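Kestorthorpe Site — Automation Working Group
Minutes of the meeting held Mon 2 July, Kitdale meeting room

Present: production, packing, maintenance, health and safety, staff side (Moffat line).
Apologies: purchasing.

1. Minutes of the last meeting
Agreed, with one correction. Item 4 should read "packing bench", not "packing line".

2. Two-arm bench, toothbrush sorting
Production reported on the task of placing toothbrushes upright in a holder. Work remains at trial stage. Brushes are presented loose on the table, in mixed colours and at mixed angles, with toothpaste tubes among them.

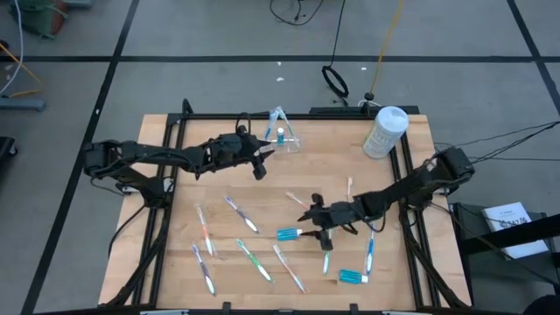
Two-arm bench with clear holder, loose toothbrushes and toothpaste tubes.

Staff side asked who lays out the brushes between runs. Production confirmed that this falls to the packing operator on shift and is not in the current job description. Staff side asked for it to be written in before the trial is extended.
Action: production to draft wording by 13 July.

3. Wrapped stock
Packing asked whether brushes still in film are within the scope of the trial. Maintenance's view is that glossy film is harder to grip and to detect than a bare handle, and that results for the two should be logged apart. Packing noted that unwrapping by hand is the part of the job operators most want to lose.
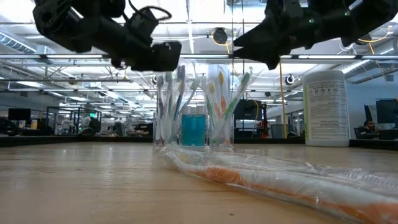
Agreed that wrapped and unwrapped brushes will have separate columns on the Zondine log sheet. No target will be set for wrapped stock at this stage.

4. Staffing and training
No posts are to be removed during the trial. 6 operators have asked for training on stopping and restarting the arms; places will be offered in order of request. Staff side repeated that time spent clearing faults must count as working time — production agreed.
Action: maintenance to circulate a training rota.

5. Safety
Hands to stay off the table while the arms are powered. Cable runs on the floor to be checked at the start of each shift.

6. Any other business
Request for a second stool at the bench. Referred to purchasing.

Next meeting: 20 July, same room.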